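Talska Project, Household Teaching Work
Progress report to the Stosard Fund
Reporting period ending January 2022

Summary

Work in this period went into recording demonstrations for the table-clearing task. The operator guides the arm by hand or drives it from the remote station, and the wrist camera and joint positions are saved together. We have 637 recordings so far. After review, 581 were kept for training. The rest were dropped for lost camera data, a wrong start position, or an operator stopping before the item was released.

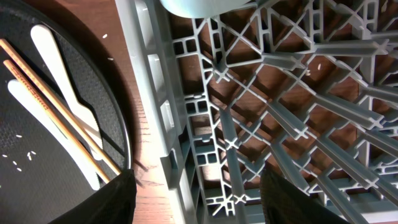
Prepared by the project lead, Talska Project
Submitted to: Stosard Fund, program office
Status: interim, not for circulation

1. Utensils

Thin items remain the slowest part of the task. Chopsticks and flat plastic handles give the fingers very little to close on, and when two pieces overlap the operator has to choose which one to take first. Early on, each operator did this differently. We now ask everyone to take the top piece first and to lift it straight up before moving toward the rack. Recordings made under this rule are easier to compare, and we plan to redo the oldest set the same way.

Hand guiding still gives the better recordings for utensils. Operators can feel contact with the tray through the arm, and they make fewer corrections near the surface. The drawback is that a hand or sleeve sometimes blocks the fixed camera. Remote control avoids this but takes longer to learn.

2. Trays and containers 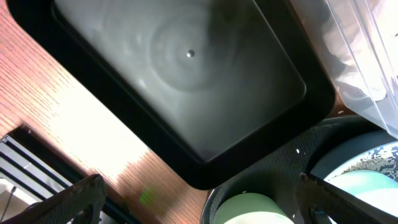

Remote control sessions moved to the larger items in the second half of the period. Operators worked from the wrist view alone for part of each session, which is the same view the trained policy will get. Strong sunlight on the tabletop bleaches the wood almost white beside the black tray, and the camera's automatic exposure shifts as the arm passes over it. We have fixed the exposure setting for all new recordings and will keep sessions at different hours so that the training data covers both bright and dim light.

The Brekke control handles were replaced in August after the left trigger began to stick. The new pair has a shorter travel, and operators needed a few practice sessions to stop closing the gripper too early. Practice sessions are stored separately and are not part of the totals above.

3. Training and tests

A first policy was trained with the Plusis software on the reviewed recordings. We ran 41 test trials and logged the point at which each one ended. Most failures came at the grasp. Placement was less of a problem than we expected in the proposal, though the trials used a limited range of starting positions.
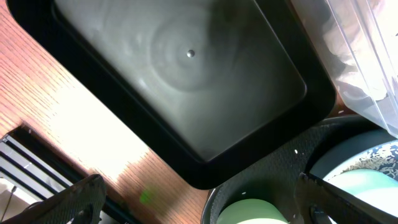 We also tried adding short correction recordings, in which the operator takes over when the policy goes wrong and finishes the move by remote control. These are quicker to make than full demonstrations and cover the states where the policy needs help. We have not yet trained on enough of them to report a result.

4. Next steps

Redo the oldest utensil recordings under the new rule.
Train 5 more operators on the remote station.
Repeat the test trials with wider starting positions.
Add correction recordings to the training set and report the change.

Spending is within the approved budget. The handle replacement was charged to the equipment line, and no transfer between lines is requested.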